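Rosser Kitchen Acoustics Notes

Version: 11
Maintainers: Gwawr Gwynne, Nizar Kassab
Status: maintained, no new rooms planned

Summary

Rosser is a set of impulse responses for small domestic rooms, with the geometry and surface data used to compute them. It is meant for testing reverberation and speech clarity tools. There are 42 rooms, most of them kitchens and utility rooms. Each one was modeled from floor plans supplied by the Fetstead housing office.

Contents

rooms/ – one geometry file per room, units in meters
surfaces.csv – absorption coefficients by octave band
ir/ – mono impulse responses, 24-bit WAV
positions.csv – source and receiver coordinates
render/ – preview renders

Method

Responses were computed with a hybrid solver: image sources for early reflections, ray tracing for the tail. Rays were stopped at 40 dB below the direct sound up to version 8, and at 60 dB from version 9 on. Do not mix files from the two groups when fitting decay curves.

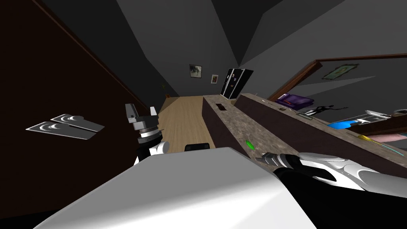 Preview render, tilted view with walls, floor and counter.

Counters are treated as rigid boxes. Coefficients for painted plaster and vinyl flooring come from tube measurements by Iida Laitinen. Curtains are not modeled. Doors are closed in every room except room 30, where the hallway is included as a second volume.

Known issues

Low-frequency results under 125 Hz are unreliable in the smallest rooms. Receiver heights in positions.csv are measured from the slab, so subtract the floor thickness before comparing with Treltlow data. Two surface names differ in case between surfaces.csv and the geometry files; the loader ignores case.

Changes in version 11

Tail noise floor corrected (Rhun Kemeys). Duplicate receiver rows removed.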